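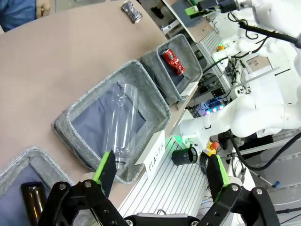

Rosalía says crushing the cans is a waste of effort if the lorry squashes them anyway, and would I please stop telling people to do it. She put it in the comments last month and then again by text, in case I'd missed it. Fair enough. I still crush mine. A crushed can takes up half the room and I don't have much room.

So — recycling, part two. Quick one, I've got bread in the oven.

For those who weren't here in February: we moved over to separate bins for everything. Used to be one big bag under the sink, everything in together, sort it on the night, swear a lot. Now it's felt bins. Grey. Cans in one, plastic in another, glass in another. I was sniffy about felt, thought it would go manky in a week. It hasn't. Empties get a rinse first, mind, and get stood upside down on the drainer for a bit. Skip that and you'll know about it by the next morning, especially with cider.

Labels. Do labels. I know it feels daft when you can see a bottle sitting in there plain as day, but an empty bin looks like any other empty bin and people just lob things. Plain white paper, black letters, big. PLASTIC, that sort of thing, no little drawings. I tried little drawings at home and my glass jar looked like a lightbulb so we ended up with two lightbulbs in with the jam jars. Tape the label properly too, mine fell off and ended up propped against the bin for weeks.

Sizes matter more than I thought. Give plastic the biggest one. Plastic is mostly air, one fizzy water bottle and you've lost half your space. Cans can have the small one if you're a crusher (sorry Rosalía). Glass doesn't need to be huge either, you won't want to lift it if it is. I carried a full load of glass down to the bottle bank at Prevbridge once, 141 steps from our door to the bank, and my arms were gone by the gate.

Emiliano Herrero wrote in to ask about lids. On or off? Round here it's on, squash the bottle, screw the lid back. Metal lids off jars go in with the cans. Check your own council though, because Gellport does it differently and my sister has been told off twice.

Things I still havent sorted out:

Crisp tubes. Metal bottom, card sides, plastic lid. Three bins' worth in one object. I've been pulling them apart with a bread knife and I don't recomend it.

Coffee bags. No idea. They're in a carrier bag on the back of the door, 32 of them now.

Those pumps on hand soap bottles. There's a spring inside. I reuse the pump till it dies and then it goes in the ordinary rubbish, and I feel bad for a minute.

Corks — saving those, the school at Odoi takes them for something or other.

Next time, the food waste caddy and the business with the flies. If you've got a caddy that shuts properly please tell me which, ours doesn't and I'm not paying 21 quid for another dud.

Right, bread.

Filed under: Home, Bins & Recycling, Small rants

Home | About | Older posts | Recipes | Say hello

Last updated: March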